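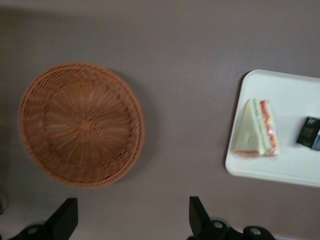
Picnic

A picnic is a meal carried somewhere and eaten outdoors, usually cold and usually sitting lower down than you'd like. I've kept this entry going on the Drellach food pages since 2 March 2020, and I add to it whenever somebody writes in with a correction (Obinna Idahosa, you know who you are).

Origin of the word

We got it from the French "pique-nique", which turns up in print in the 1600s. Back then it meant a meal where every guest brought a dish or paid a share, and it was quite often held indoors! English speakers picked the word up in the 1700s, and the grass came along later. I grew up thinking it was the name of the basket, so don't feel bad if you're muddled.

Growth of the habit

By Queen Victoria's day it was properly popular in Britain. Mrs Beeton's household book has a bill of fare for a picnic of 40 people, with joints of cold roast beef, pies, lobsters and a great deal to drink. The railways helped too, as townspeople could get out to the coast or the hills and back in a day. Then came the motor car and the fitted hamper, with straps for the plates, and I do love those, even though they weigh as much as a small pony before you've put any food in.

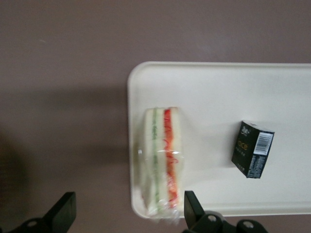 Picnic food has always had to survive the journey, and most of what we think of as typical is there for that reason. Pork pies, Scotch eggs, fruit cake, hard cheese -- all of it can be sat on a bit. Sandwiches are trickier, and I wrap mine tightly in plastic, cut, and set them on a white plastic tray like the one here, with a bit of a raised rim so things don't slide off when I'm handing them round. Oluwatosin Edet swears by greaseproof paper and we've agreed to differ. Salad leaves go in a tub of their own and get dressed at the last minute.

Customs elsewhere

In Japan people spread sheets under the cherry trees in spring and stay for hours, and the viewing itself is called hanami. Swedes have crayfish parties in August, often outdoors, with paper lanterns and singing. At Drellach we hold ours on the water meadow in November, which visitors think is mad, but the wasps have gone and there's soup. The last one went on for 5 hours, and I'd happily have stayed for another pot of tea.

See also: Hamper; Packed lunch; Potluck; Tea in a flask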